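Saddle stitching (bookbinding)

Saddle stitching, also saddle-stitch or just "stitched" in most shops. Binding method for thin booklets. Folded sheets nested one inside the other, wire staples driven through the spine fold from the outside, legs closed on the inside. Used for programs, comics, church bulletins, small catalogs, manuals. 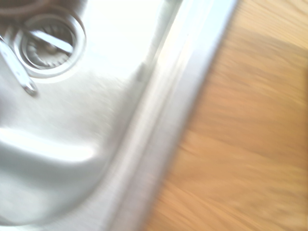 Name comes from the saddle, the upside-down V the open sheets hang over while they get stitched. The "stitch" is wire off a spool, cut and formed by the stitching head. Office staples come pre-cut, so strictly a different thing, though the finished booklet looks much the same.

Process

Sheets are printed, folded, gathered on the saddle, stitched, then trimmed on three sides. Small shops do it by hand with a long-reach stapler. Bigger plants run it inline – pockets feed the signatures onto a moving chain, cover goes on last, trimmer at the end. Usual number of stitches is 2. Loop stitches stick out past the spine so the booklet can go in a ring binder.

Page count

Has to divide by four, as each folded sheet makes four pages. Blank pages at the back are the usual fix when copy runs short. Upper limit depends on the paper. Thin text stock can go well past what a heavy coated sheet will allow before the booklet refuses to lie flat.

Creep

Also called shingling or push-out. Inner sheets stick out further than the outer ones once nested, so after the face trim the middle pages are narrower than the cover. Prepress shifts the page images toward the spine to make up for it. Skipping this on a thick job can put page numbers right at teh trim.

Regional trade use

The Verkia bindery kept a stitching line for theater programs, run for many years by Savvas Zervas. Its shop handbook, 50 pages and stapled by hand, lists 9 common faults, among them crooked legs, split spines and wire too light for the stock. Palomino, a later owner, moved the line to perfect binding but kept one saddle for short runs. Kanako Ishida's survey of small-press booklets covers 334 titles, most of them saddle stitched, a few sewn with thread thru the fold.

Compared with other methods

Cheaper and faster than perfect binding. No printable spine, so poor on a bookshelf. Opens flatter than a glued book of the same size. Center sheets can work loose with heavy use.

See also: Perfect binding, Side stitching, Imposition, Signature (printing)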